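Stedent Rovers

Stedent Rovers is an amateur football club from the harbour town of Stedent, best loved for its remarkable cup runs under coach Riku Hattori. The team plays in green and white at Amrani Park.
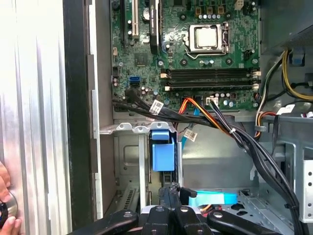
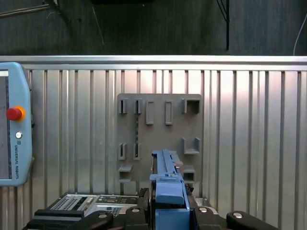 Hattori years

Hattori took over a side that had won five matches all season, and within two years had them lifting the Sturico Cup. His teams attacked from the first whistle and were a joy to watch! The final against Bulletti Town, won 4–3 after extra time, drew a record crowd of 1,261. He stayed for nine seasons.

Ground

Amrani Park has one covered stand and a famously steep grass bank. Pre-season training starts there in July.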